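Unit 6: Glass Jars in Dry Storage
Household and Small Kitchen Practice
Course handout, prepared by Busisiwe Kruger
Last updated: June

Read this before the practical. Bring an apron and a pencil. The store room jars will be on the side shelves, and each pair takes four.

1. Why glass

Glass does not hold smells the way plastic does. A jar that held ground cumin can hold sugar after one good wash, as long as the lid and seal are washed too. Glass also lets you see how much is left and whether anything has clumped or changed color. The drawbacks are weight, breakage and light. Paprika, dried herbs and whole-grain flours fade or go stale faster in a clear jar on an open shelf, so keep those in a closed cupboard.

2. Checking a jar before use

Stand the jar on a flat, pale surface with nothing else near it. Chips and hairline cracks are hard to see on a patterned counter. Turn it slowly with both hands and look at the rim first, then the shoulder, then the base. Run a dry cloth around the rim. If the cloth catches, set the jar aside and do not use it for food.

Look through the glass at the bottom as well. Old rice grains, bits of label and dried soap all collect there. A jar with anything left in it goes back to the sink before it is filled.
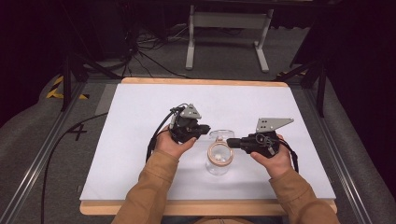

Figure 1. Clear jar standing upright on a white board, with a small white object near the bottom.

A board laid over the table also makes cleanup easier. Carry it to the sink at the end and wipe it there. Put a damp cloth under the board if it slides.

3. Seals and lids

Rubber seals wear out long before the glass does. Take the seal off and bend it between your fingers. Small cracks on the outside of the bend mean it needs replacing. A seal that has gone flat or sticky should also go. Spare seals are in the drawer marked Flallo, sorted by size. Measure the old one across the widest part, because the sizes are close and a seal that is slightly too large will buckle under the lid.

Wash seals by hand in warm water with a little dish soap. Rinse them and lay them flat on a towel. Do not put them back on wet.

4. Filling and labeling

Fill to just below the shoulder. Tap the base lightly on a folded cloth to settle the contents, then top up once. Wipe the rim before closing.

Labels go on the side, low down, with three things on them: contents, month filled, initials. Lids get swapped between jars, so a label on the lid is no use. Pencil on masking tape is fine for this course.

5. Practical task

Work in pairs. Check four jars, replace any seals that fail, fill two jars with rice and two with lentils, and label all four. You have 25 minutes. Write down each jar you rejected and the reason. Lakmal Siddiqui will collect the sheets. The task is marked out of 12, with six of those marks for the checking.

Broken glass goes in the lidded metal bin by the door. Tell Lakmal before you sweep it up.

Reading for next time: Unit 7, shelf order and stock rotation.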